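Knobs, stalks, screens: notes for the Broralholm talk
Hanne Sveinbjörnsson

Start without slides. Lights up. Ask who drove here tonight. Then ask who changed the cabin temp on the way and how. Let them talk. Don't rush this bit, it always runs long and it's fine.

Then: who looked down to do it. Hands. Leave it.

Who I am, quick. Interiors at Skarkaden, switchgear mostly, now center consoles. Worked on the Tanguy facelift. Not here to sell it. Say that early, Snædís says people wait all evening for the sales pitch.

Opening story, the rental car. Rain, dark, exit ramp, windows fogging. Defrost was in a menu. Climate, then front, then a little fan picture that looked the same as the other little fan picture. Pulled over in a bus stop. Was embarassed, I do this for a living. Keep it short!! Last time I did the voices and lost a chunk of the talk.

Point: I knew what I wanted. Car knew how to do it. Everything in between was bad.

PART ONE, how we got here

Screens came in for good reasons. Say this fairly. Back-up cameras needed one anyway. Maps. Once there's a screen, moving a function onto it costs the program almost nothing, a knob costs tooling, a wire, a connector, a test, a warranty line. Purchasing sees a row in a spreadsheet and wants it gone.

Also late changes. Button art gets frozen way before launch. Screen you can change the week before. Or after. (Pause, somebody will groan about updates, let them.)

And showroom. Car is parked, engine off, customer has all the time in the world. Big screen looks great. Nobody in a showroom is merging.

Aside if there's time: the old Tanguy, first generation, had its heater sliders down by your shin. Everyone remembers the old stuff as perfect. Wasn't. Radio buttons the size of rice grains. Bad physical controls exist, we made plenty of them.

PART TWO, what hands are good at

Finding things without looking. Do the coat pocket demo: keys, coin, gum. Ask Tove to come up, she's agreed, front row left. She has to find the coin by feel. Takes no time. Then hand her the phone locked and ask her to turn on the flashlight with her eyes shut. Thank her, sit her down, clap.

What makes a control findable:
- it's always in the same place
- it has an edge
- the thing next to it feels different
- it tells you when it has worked, click or a stop or a bit of weight

A row of identical flat keys fails the third one. So does a glossy touch strip under the screen, worst of both if you ask me. You rest a finger there to steady yourself and the volume goes up.

Weight. Talk about detents. Volume knob on the facelift: 6 samples on the desk, same knob outside, different spring and ramp inside. Pass the samples around, START LEFT SIDE, get them back this time. People pick the same one as "expensive" nearly every time and can't say why. It's the one with less wobble. That's all. The feel of it is a little metal leaf and some grease.

Grease! Védís will ask about grease. Cold weather thickens it, summer thins it, so the nice click from the studio is mush in a parked car in January. Tell her yes we test it in the cold, no I didn't bring the data.
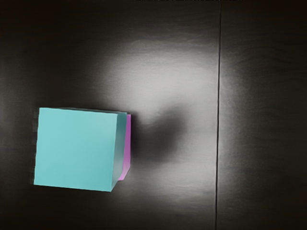
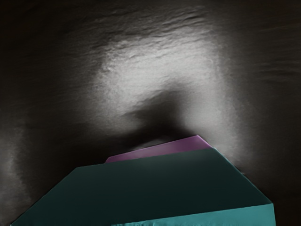

PART THREE, the Brokham drives

Set up: test track at Brokham, in May, dry. Same car, two consoles. Console A mostly screen with a volume roller. Console B, climate knobs, a row of real keys for defrost, hazards, camera, drive mode. Drivers from outside the company. Princess Belmonte ran the sessions, credit her by name, she did the hard part and I only show up with the slides.

Tasks were dull on purpose. Warmer. Quieter. Rear defrost. Next song. Cancel the lane thing. Drivers told to keep a steady gap behind a lead car, that's the real job, the rest is distraction.

What we watched for: eyes down, drift in lane, gap opening up. Say clearly it's a small in house study, not science with a capital S. I don't quote numbers from it, small group, and they'd end up on somebody's blog with my name on it.

What we learned that I can say out loud:

Temperature: knobs, easy win. No argument from anyone in the building, including the screen people.

Next song: didn't matter. Steering wheel button beat both. Everyone used the wheel. So stop putting skip keys on the console.

Address entry: screen better, obviously. Or voice, when voice works. Would never go back to a dial for letters. Anyone who had the dial-for-letters years, laugh here.

Drive mode: here's the awkward one. We gave it a lovely big key. Hardly touched. We fought for that key for a year, and I personally fought for it. It's a submenu now and I have to live with that.

Defrost: the one I'd go to the wall for. People who need it need it NOW and they're already not seeing well.

Slide with the console drawings goes here. If projector is dim again just talk it.

PART FOUR, what it costs

The room always wants to know why we don't just put the buttons back. Honest answer: some are coming back. Slowly. Car programs are long, what you see new in the showroom today was argued about years ago.

Every key needs a spot, and the spot is already taken by the air duct. Explain the duct. A vent needs a fat tube behind it, passenger airbag needs its space, cross beam runs through everything. By the time I get my turn there's a slot the height of a sandwich.

Then legends. Icons on keys. Light has to come through evenly, no hot spot, no halo at the side, and the white has to match the white on the stalk, which comes from another supplier who swears theirs is the correct white. We once sat in a dark room for a whole afternoon looking at the letter A in AUTO. Love this job.

Wear. Coffee, sunscreen, hand cream, a kid with a cracker. Painted knobs peel. Sunscreen is the worst, eats soft coatings, that sticky feeling on older cars is the coating breaking down. People ask how to fix it. Mild cleaner, patience, or a replacement part. Don't recomend solvents from the stage, got an angry letter.

PART FIVE, what to try before you buy

This is what they came for, leave time. If running late cut ducts and legends, never cut this.

Sit in the car at night if the dealer lets you. Or throw a jacket over your head, I've done it, they think you're strange.

Look straight ahead and do these, 5 things, no peeking:
Turn the heat up.
Clear the windshield.
Volume down fast, like an ambulance is behind you.
Hazards.
Wipers one step faster.

If you can't do them parked you won't do them on a highway. Some of it you'll learn in a week, that's normal. Menu depth you won't learn, because you have to look every time no matter how long you've owned it.

Bring gloves if you live anywhere cold. Some touch panels ignore gloves altogether. Ask also what happens while the screen restarts. Can you still get heat? Salesperson may not know. Make them find out.

Check whether the thing remembers. You switch off the beeper, does it stay off next time you start up. Often it can't, rules. Then see if there's a shortcut for it.

Turn everything with two fingers, then with the side of your hand. Push on the trim next to the knob, if the whole panel creaks that'll get worse.

QUESTIONS, likely ones

Is voice the answer? For some. Try it with kids in the back seat.

Will you bring back the handbrake lever? Not my department. I miss it too.

Are screens dangerous? Don't get dragged into this one again. Depends what you make people do on them while moving.

What do I drive? The old Tanguy, shin sliders and all. Yes really. Left one's broken.

Get the knob samples back before anyone leaves. Snædís on the door. Room has to be clear by 7, chairs stacked against the back wall, and the adapter is OURS, take it home.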